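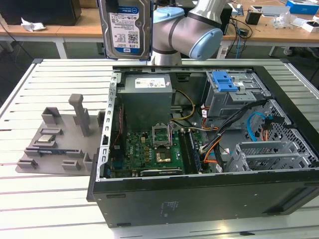
4.2 What is left in the case

Office desktops reach the Bendstead depot with a form attached, and the form says what is inside. We began the study believing the form. Of the 135 towers in the first delivery from Vavville, enough disagreed with their own paperwork that Kanini Sang stopped correcting the entries in pencil and asked for a new form. The new form has a column headed "found," next to the old column headed "declared," and most of what follows in this section comes from the distance between the two.

Processors are the part most often missing. They are small, they keep their resale value, and they fit in a shirt pocket, a fact on which the paper takes no position. Figure 3 shows a typical tower of this kind on its side with the cover off: the socket is empty and its retention frame is up, while a memory module still sits in its slot and the power supply is in its place. We call such machines "partly harvested." The trade calls them other things.

Hard drives follow a different pattern. Owners who worry about their data tend to pull the drive themselves — and then, in several deliveries, put it in the same box as the computer, taped to the lid. Owners who don't worry leave it where it was. For this reason we treat the drive as a separate item from the moment the cover comes off. The label is read for make and capacity before anything else is done (the drive in Figure 3 is a WD Blue marked 1.0TB), and the drive is then entered under its own number. Tying it to the number of the tower seemed sensible in January and had been abandoned by the end of the month, after one tower was found to own three drives and its neighbor, on paper, owned minus one.

Cables gave us more trouble than any component of value. Power leads and SATA cables in these cases have usually been routed by someone in a hurry and rerouted by someone in a worse one. In the timed trials at Bendstead, the workers were asked to move cables aside and cut nothing. Luzius Kälin's notes from those trials record the compliance rate as "good before lunch." We have kept the uncut and cut cases apart in the results, and readers who care only about the uncut ones may skip to Section 5.

Figure 3. Desktop tower opened on the slatted work table, with hard drive held at the back edge of the case. The blue latch belongs to the metal drive cage.

A word on latches. Colored plastic release latches are meant to tell a stranger where to press, and on the whole they do. The Haslinger sorting guide, which our workers were given on the first day, scores any tower with a colored latch 7 points easier to open up than one held together by screws. We found no reason to quarrel with the direction of that score, though we could not discover what a point was. Prisadow, who supplied the guide, referred us to an appendix. The appendix referred us to the guide. In the tables below we therefore report minutes.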